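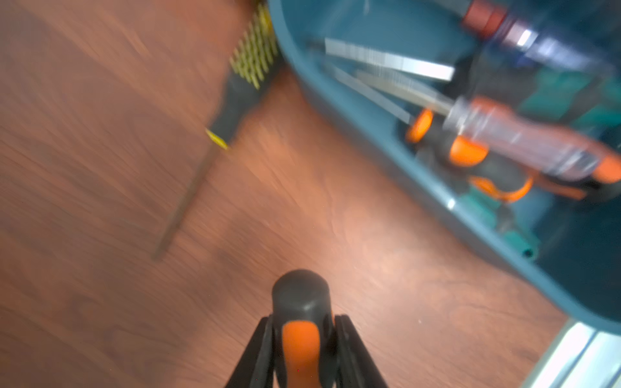

3. ドライバーの仕分けと収納

この章では、Dokero工具セットのドライバーをケースから出し、トレーで仕分けて、もう一度ケースに戻すまでの手順を説明します。作業台の組み立てがまだの場合は、先に第2章を済ませてください。

3-1 準備するもの

・収納ケース(黒、樹脂製、持ち手付き)
・仕分け用トレー
・乾いた布
・交換部品の袋(T形ハンドルを使う場合)

作業台の上を片付け、ケースは奥側、トレーは手前側に置きます。ケースのふたを開けたときに壁や柱に当たらないか、先に確かめておきます。

注意:ケースは必ず平らな面に置いてから開けてください。持ち手を持ったまま留め具を外すと、中の工具が落ちてけがをするおそれがあります。

3-2 トレーに並べる

(1)ケースからドライバーを1本ずつ取り出し、柄を手前、軸を奥に向けてトレーに入れます。

(2)軸どうしが重ならないように向きをそろえます。トレーの長さに収まらないものは、軸の先が縁から出てもかまいません。

(3)平たい金属部のある工具は、ドライバーの上に重ねず、トレーの片側に寄せます。

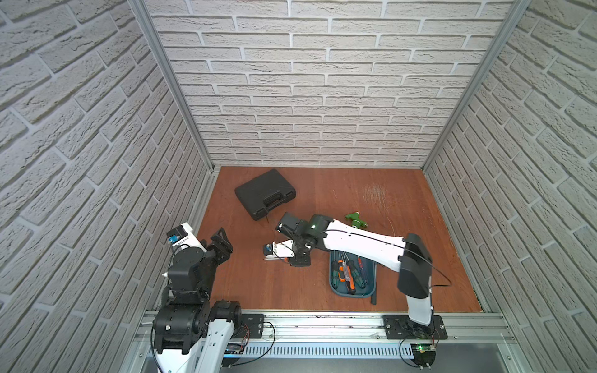
(4)柄の色を見て、同じ色のものを隣どうしにします。色は見分けるための目安で、先端の形やサイズを表すものではありません。別売りのCandomico製の柄を混ぜて使う場合は特に注意し、先端を見て確認してください。

(5)T形ハンドルはトレーに入れず、作業台の上に分けて置きます。ケースに戻すときは最後になります。

メモ:トレーに載せる重さは500 gまでにしてください。これを超えるときは2回に分けます。

3-3 点検と手入れ

(1)軸を乾いた布でふき、油や粉を落とします。

(2)先端に欠けやねじれがないか見ます。欠けたものは使わずに、交換部品として注文してください。注文番号は巻末の表に載っています。

(3)柄と軸の付け根を指で軽く回し、がたつきがないことを確かめます。透明な柄は、内部にひびがないかも見てください。

(4)トレーの中にごみが残っていれば、工具を全部台の上に出してからふき取ります。台に出すときは柄を手前にそろえ、端から離して置きます。軸が交差した状態で1本だけ引き抜くと、ほかの工具が転がることがあります。

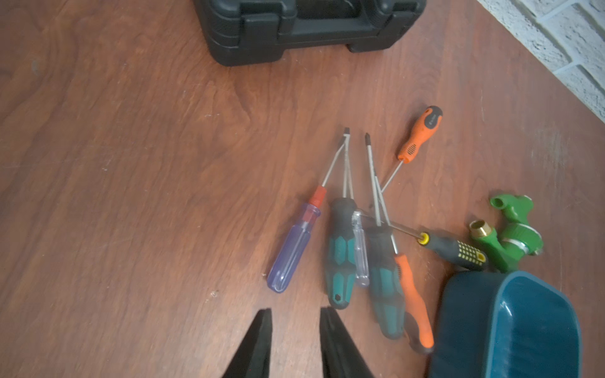

(5)台の表面の浅いすり傷は、使用上の問題はありません。気になる場合は、Skorixの保護シートを敷いてください。幅が135 mm以上あれば、ドライバーの柄を並べて置けます。

3-4 ケースに戻す

(1)ケースを開き、内側の溝に何も残っていないことを確認します。

(2)長いものから順に入れます。軸を先に溝へ合わせ、柄を上から押して固定します。

(3)入りにくいときは無理に押さず、隣の溝と入れ違っていないか見直します。

(4)T形ハンドルを入れ、ふたを閉めて留め具を4か所とも掛けます。

(5)持ち手を持って軽く傾け、中で音がしないことを確かめます。音がする場合は(2)に戻ってください。

注意:溶剤やシンナーで柄をふかないでください。透明な柄が白く曇ったり、割れたりすることがあります。汚れがひどいときは、薄めた中性洗剤を布に含ませてふき、20分以上乾かしてから収納します。

工具が足りないとき、溝が破損しているときは、Gaeteの部品窓口までご連絡ください。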